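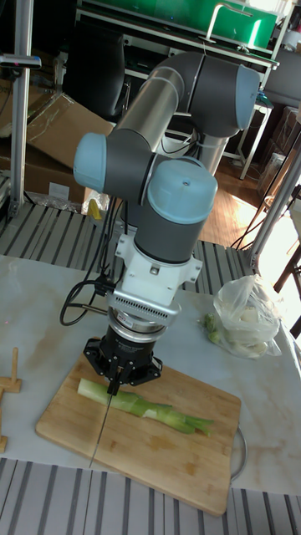
Britum releases second version of its contact planning software

The robotics institute Britum has released the second version of Ellow, its planning and control software for robot arms that handle tools in contact with soft or uneven material. The release is available to partner laboratories from this month and will be opened to other research users in June.

Ellow was developed with the software firm Iltetti over a period of 2 years. It is intended for tasks in which an arm must hold a tool and press, slide or cut with it, and in which the position of the work cannot be known exactly beforehand. Preparing vegetables has served as the main test task throughout the project. Leeks, spring onions and similar produce vary in thickness along their length, roll when touched and offer uneven resistance to a blade.

The first version of the software planned each cut as a complete movement and then carried it out. If the stalk shifted on the board, the arm finished the movement as planned and the cut was recorded as failed. In the new version the plan is divided into short stretches, and the planner may change any stretch that has not yet begun. Force readings at the wrist are compared with the expected values during the cut, and the arm slows, lifts or changes the angle of the blade where the two differ by more than a set limit.

The institute has also rewritten the part of the software that estimates how a tool sits in the gripper. A knife held by its handle can turn slightly between the fingers under load, and a small error at the handle becomes a larger one at the tip. Ellow now corrects its estimate of the tip position each time the blade meets the board, using the known height of the board as a reference.

In the final round of trials, the software completed 261 cuts on 7 kinds of vegetable without an operator stepping in. The trials were run on a six-axis arm with a two-finger gripper. Britum states that the slowest results were obtained with leeks, where the outer leaves tend to separate at the green end, and that further work on loose and layered material is planned.

Perception remains the weaker part of the system. The software finds the outline of an item on the board reliably under even light, but strong sunlight across the work surface still leads to errors in judging where the item ends. Users are advised to check the detected outline on the operator screen before starting a sequence — the arm will wait for confirmation by default. This setting can be changed, although the institute does not recommend doing so when a blade is fitted.

A new tool for reviewing trials is included in the release. Named Juhl, it places the planned path, the measured force and the recorded video on a single timeline, so that a failed cut can be traced to the point at which the plan and the movement parted. Juhl was first written for internal use and has been added at the request of partner laboratories, of which there are now 6. It can open recordings made with the first version of Ellow, but these will not show changes of plan.

Existing users should note that configuration files from the first version must be converted before use. A conversion script is supplied. Force limits are not carried over by the script and have to be entered again for each tool, and the software will refuse to start a cutting task until this has been done.

Britum will hold an online introduction for new users, with a practical part on setting force limits and a shorter one on Juhl. Laboratories wishing to take part may register through the institute's project office. Documentation for both tools is provided with the release.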